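Litell Guest Manager: a review after one season in a small guesthouse

My wife and I run a guesthouse with six rooms, a breakfast room and a small bar for residents. We bought it as a going concern, and with the building we received a thick paper diary, a box of keys and a very old computer. For the first winter we worked from the diary. Then we had two parties arriving for the same double room on the same evening, and we decided to pay for a proper booking system.

We looked at three. Palik was the cheapest, but it could not handle a room that is sometimes let as a twin and sometimes as a family room. Stollora is made for larger hotels, and I felt this on every screen. Litell Guest Manager was in the middle on price and it had a trial of 14 days, so we began with that one and stayed with it.

Setting up

The setting up took me one long evening and part of the next morning. You enter each room with its beds, its normal price and its extra charges (cot, dog, late arrival). The system asks then for your seasons. I made a mistake in this part, because I entered the summer prices per person and the program expected them per room. There is no warning about it. I discovered it when a couple was offered our best room for half of what it should cost. I honoured the price, of course, but I would like a small note beside the box.

Bringing in the old guest list was better than I feared. I typed the names and addresses from the diary into a spreadsheet, 2601 lines in all, going back to the former owners. Litell accepted the file at the first attempt and found most of the double entries by itself. It left 73 for me to decide, mainly families where the surname was written in two ways.

Daily use

The main screen is a calendar with the rooms on the left and the dates across the top. You pull a booking from one room to another with the mouse. It is quick, and on our slow connection it is still quick enough. On the telephone it is less good. The calendar becomes so narrow that I must turn the phone on its side, and then the button for saving hides under the keyboard.

Confirmations go out by e-mail in the moment you save the booking. You can change the text, and I advise you to do it, as the one supplied is rather stiff. Ours now tells where to park and how to find the side door. Since I changed it, we have fewer calls in the evening from people standing in front of the wrong house.

The housekeeping list is the part my wife likes most. Each morning it prints one page with departures, arrivals and stays, and a free line for notes. She wishes only that it would remember the order in which she does the rooms. It sorts them by number, and our number four is at the top of the house beside number one.

The bar and the extras

Litell has a module for extras, and you pay for it separately. We took it for the bar. Every drink has its own line with a measure and a price, and you put it on the guest's room with two touches.
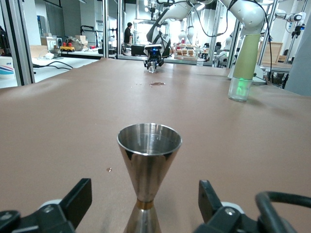 A double-sided jigger with a little clear liquid in the upper cup.

A single and a double must be entered as two different products, which makes the list long. If you change the price of the single, the double does not follow. We sell perhaps a dozen kinds of drink, so I can live with it, but an owner with a real bar would become tired of it soon. The stock report is also quite simple. It knows bottles and it knows measures, but you must tell it yourself how many measures are in a bottle.

On the final bill everything is shown clearly, with the bar under the room and the tax at the foot. Guests have asked me very few questions about it.

Connection with the booking sites

This was the reason why we needed a system at all. The link works through another service, Pešek, which is included in the yearly price. When a room is sold on one of the sites, it closes on the others after about 6 minutes. In the whole season we had one double booking, on a bank holiday, when two people took the last room almost together. I do not blame the program much for this. I keep one room off the sites on busy weekends now.

Support

Support is by e-mail and, on the dearer plan, by telephone. We have the cheaper plan. The answers were polite and usually came the next working day. One question, on deposits paid in two parts, went back and forth for more than a week before somebody understood what I wanted. The written help is good, but the pictures in it show the older version.

Would I buy it again?

Yes, for a house of our size. I would take the main program without hesitation, and I would think longer about the extras module. If you let your rooms by the week only, you do not need so much and the paper diary may serve you well.

We renew in November, and I have written to ask if the single and double measures can be joined before then. I have no answer yet.

Review written 7th October, on the standard plan, paid by ourselves.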